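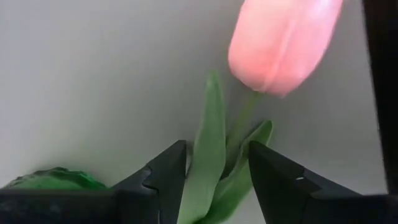 Artificial Stems: Spring Range, Vivside Showroom

Gallery updated Apr 27, 2026. The range covers 67 single stems supplied by Emex and Galli. Stem codes follow the Mondberg list, and colors are grouped by shelf.

Tulip, pale pink, closed bloom
Matte petals, tightly wrapped. Slim green stem with two leaves, one upright and one curled outward. Code 2198.

Care
Dust with a dry, soft brush, working from the base of the bloom to the tip. Leaves may be reshaped by hand. Keep out of direct sun; pale pinks fade first.

Ordering
Stems ship in cartons of 11. Mixed colors are accepted within a carton if all codes come from the same supplier. Delivery takes up to 103 hours. The fall range will be added in August.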